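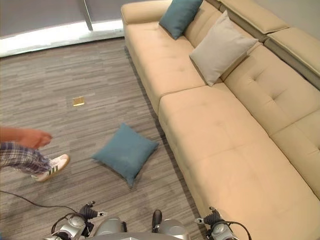
Plukia wants 628 a month for its living room tidying service. Two visits, setup included. I've read the offer three times now and still can't find a line saying what "tidy" means.

Cushions, mostly, going by the brochure. Fine. Cushions are a fair start. Soft, big, hard to break. But 628!

The hands are the good part. Four fingers and a thumb, soft cover over the back. I'd pay for hands like that.

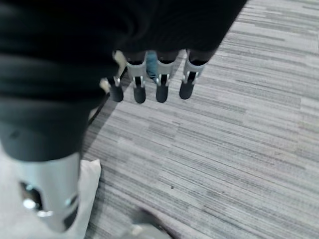
Fingers over the carpet, black cover on the back of the hand.

What I wouldn't pay for is the rest of the contract. 28 day notice. Extra fee for stairs. Somebody has to be home teh whole time, so whose hour is being saved? Not mine. 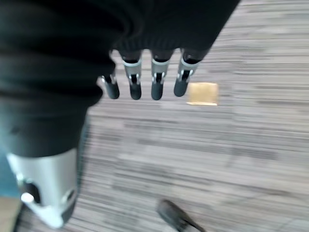
Silver joints, black fingertips, striped carpet.

Jemira does a plain cleaning plan for 468. People, a van, done by lunch. Boring and cheaper. Plukia should sell by the job, drop the notice period, and print a list of what it will and wont pick up. Then I'd look again.

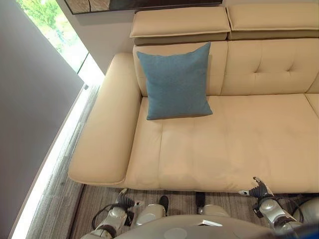

Tyra Åberg wrote back that I'm pricing it like a cleaner, and that her mother can't bend down anymore and would take the cushions alone, stairs fee and all.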